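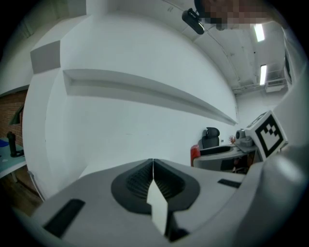 Foto: Erkport / Abdruck honorarfrei

Pressemitteilung

Erkport eröffnet Büroetage in Nandville: weiße Wände, viel Licht, 41 Arbeitsplätze

Nandville, Februar — Umzug geschafft. Der Büroausstatter Erkport hat seine neue Etage bezogen, rund 400 Quadratmeter, alles auf einer Ebene. Am Mittwoch war der erste reguläre Arbeitstag, die letzten Kartons werden noch ausgepackt.

Geplant hat den Umbau das Büro Carrasco. Vorgabe: hell, ruhig, wenig Schnickschnack. Also weiße Wände und eine lange, flache Nische, die als Ablage direkt in die Wand eingelassen ist. Platz für Muster, Kataloge, Post. Kein zusätzliches Regal nötig, der Durchgang bleibt frei.

Die Decke: rechteckige Leuchtfelder, dazu ein weißes Deckengerät. Die Leitungen laufen offen unter der Decke, das war so gewollt. Wartung geht damit schneller, und abgehängt werden musste nur wenig.

Am geschwungenen weißen Tisch ist Erkport seinem eigenen Sortiment treu geblieben. Dahinter ein schwarzer Bürostuhl mit hoher Netzlehne, am Tischende ein Farbtupfer in Rot. Eine kleine Topfpflanze mit rötlichen Blättern ist auch schon eingezogen, weitere Pflanzen folgen im Frühjahr. Schränke und Ablagen für den täglichen Bedarf werden nach und nach ergänzt.

Die Möbel stammen zum großen Teil aus der Serie Hernley, die Erkport seit dem Herbst anbietet. Insgesamt 198 Einzelteile wurden für die Etage geliefert und vor Ort montiert. Bauzeit: 4 Monate, einschließlich Malerarbeiten und Elektrik. Der alte Standort wird zum Monatsende geräumt, Telefonnummern und E-Mail-Adressen bleiben unverändert.

Kunden können die Räume ab sofort nach Anmeldung besichtigen — Beratung und Probesitzen inklusive. Termine vergibt der Empfang werktags ab 9 Uhr. Parkplätze im Hof, Zufahrt derzeit nur über die Rückseite des Gebäudes, bitte Beschilderug beachten.

Weitere Informatonen und Bildmaterial auf Anfrage bei der Pressestelle Erkport, Nandville. Belegexemplar erbeten.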